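Open day at Trarkance

8/19/25

Quick one before I have to pick up the kids. Went to the Trarkance open day this morning, drove 213 miles for it, no regrets. Well, the coffee.

Got there late, missed the welcome talk, walked straight into the big room where Halfdan Þrastardóttir was already halfway through the hand demo. Packed. Stood on my toes behind a guy with a huge backpack. They run 3 benches and each one has its own pair of arms. I stuck with the middle one the whole time as it was the only one doing glass.

Glass is the part I wanted to see. Every robot demo I've been to is foam blocks. Foam blocks and one sad banana. Halfdan said they broke 100 tubes over the winter and stopped feeling bad about it somewhere in the first box. Liked him alot for that.

The idea is one hand holds, the other one takes over. Sounds like nothing. Try it with mittens on and you get the picture. And they leave clutter on the bench on purpose - tongs, wipes, a book, a glove - so the thing has to work in a mess like the rest of us.

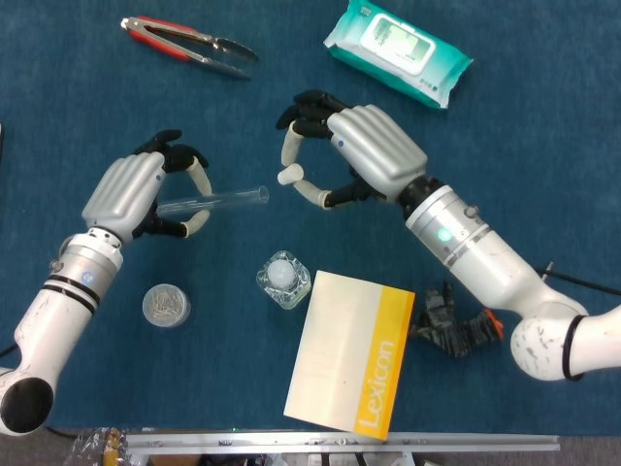 Questions I got to ask

Cornered Bjartur Snorradóttir by the door after. Does the hand feel the glass or just see it? Both, she said, but the feel part is new and they only trust it so far. Fair enough.

Do the lights on the wrists mean anything? Blue on one arm, green on the other, it was bugging me. She started to explain and then got pulled away by somebody from Gilteo. So still don't know. If you do, comments are open.

Price? She laughed. OK then.

The rest

Clotlow had a stand with grippers, didn't stop. Grabbed a Baldursdóttir tote bag, handle already coming off. Parking was in lot 643, a real hike, wear shoes.

They're doing anohter one in September and you have to sign up ahead this time. I'm going. Want to see the pouring demo, they skipped it today.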